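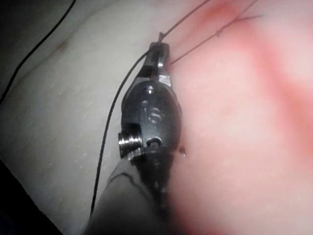 8 July 2020

Up before six to finish the parish history pages for Yu-na. She wants the section on the Coswood chapel by Friday and I had left the hardest part, the years after the split, when there were two congregations and two ministers using the same building at different hours. The minute book is in bad shape. Its spine is held by dark thread, and I spent a while this morning comparing it with the thread in the picture, the dark strand gripped in those narrow metal jaws, which bends sharply where it goes through. The thread in the book is thicker and has frayed at the second gathering. I will not open it flat again.

Read as far as the October meeting. The clerk writes that the roof fund stood at 928 and that the morning congregation would not pay for the evening one's candles. Three pages on candles. Then one line to say they had agreed to worship together at Easter.

Ruaridh Mackay phoned after lunch about the service on Sunday. It will be online again. He has asked Si-woo to read the psalm and me to do the prayers, and I said yes, though I dislike hearing my own voice come back late through the speaker. Kyung-hwa will play the hymn from her front room.

Wrote four paragraphs in the afternoon and cut one. Still don't know when the old font was moved to Givden. Zixuan thinks her aunt has a letter about it. Rain from five. Soup, then evening prayer by myself, Psalm 133.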